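Budeo Community Help
Two-arm cells > Grippers and end effectors

Left gripper drops part between pick and bin, no fault raised

Asked by Dilek Ateş

We run a two-arm cell with a two-finger gripper on each side. Controller is a Storine, cell software is Gudeta, both on the May release. The task is sorting small hand tools off a mat into an open bin. The left arm does most of the bin work.

Since the update the left gripper lets go of the part while the arm is still moving. It happens mostly on the short lateral move just before the bin. The controller does not stop. The sequence carries on, opens the gripper over the bin with nothing in it, reports the cycle as complete and goes to the next pick. The only trace in the log is a line with code 3057, flagged as information. I can't find 3057 in the manual.

So there are two problems. The part falls, and the cell does not know that it fell. The second one worries me more. Last week a part landed near the mat edge and the other arm came down on it. No damage apart from a scuffed fingertip, but the arm pushed for a good second before the torque limit tripped.

What I have tried so far:

- Grip force raised from 60 percent to 100. Fewer drops, still some.
- New finger pads on the left side.
- Swapped left and right grippers. The fault stayed with the left arm.
- Slowed the lateral move to half speed. No drops in an afternoon, but the cycle time is then useless to us.

The photo has the left arm on the right-hand side, with the part held just over the mat next to the bin. The right arm is the one on the left with its fingers open.
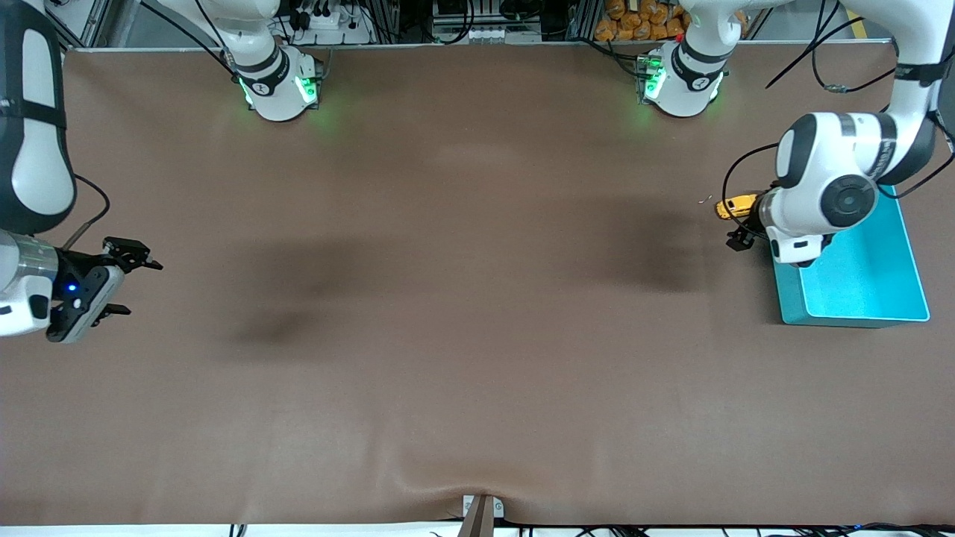 ANSWERS (3)

Gremisholm_cell2

The fault stayed with the arm when you swapped grippers, so stop looking at grippers. It is the cable or the tool port.

On ours the gripper cable was tied too tightly at the forearm. When the wrist rolled past a certain angle the supply dipped for a few milliseconds, the gripper restarted, and on restart it releases. Half speed hid it for us too, as the cable did not whip as much. Things to check, in this order:

1. Jog the wrist through its full range by hand with the gripper closed on a scrap block. Keep your hands out from under it. Watch the indicator on the gripper body. If it blinks off at any point you have your answer.
2. Undo the ties on the forearm and leave a loop of slack at the wrist. Repeat.
3. Log the tool supply voltage at the fastest rate Gudeta will give you. The default is one sample every 600 ms, far too slow to catch a dip.

3057 is "tool device reconnected". It was a warning before the May release and it stopped the program. Now it is information only. You can set it back under Events > Tool > Severity, and I would do that before the next shift, whatever the cause is.

guest

had the same thing, turned the force up and it went away. check your pads are clean, ours had oil on them

tmh_maintenance

Agree with the first answer on the cable. Force has nothing to do with it if the gripper is restarting.

Two additions on the safety side. Changing the severity of 3057 stops the sequence on that arm only. The other arm keeps running unless the two are linked in the cell stop group, and after an update that link should be checked. Test it by pulling the tool connector with both arms at low speed and the guard closed – both should halt.

Second, your program should not report a completed cycle on the strength of a gripper-open command. Read the finger position after closing, again before the lateral move, and again above the bin. If the fingers are at the fully closed position there is no part between them. Our limit is 5 mm above fully closed and anything under that goes to a hold state with an operator reset. It adds very little to the cycle. With thin parts you will need a smaller limit or a separate sensor.

Comment from Dilek Ateş: Indicator goes out at roughly two thirds of wrist roll, every time. Slack loop added and it stays on. 3057 is back to a warning. The stop group was not linked, so that is fixed as well. Position check still to do. I have not gone back to the old grip force yet.

Print this page
E-mail this page

Related questions
Storine controller loses tool port after brownout
Event severities reset after update
Linking two arms in one stop group
Finger position reads zero with soft pads
Recommended cable slack at the wrist, long forearm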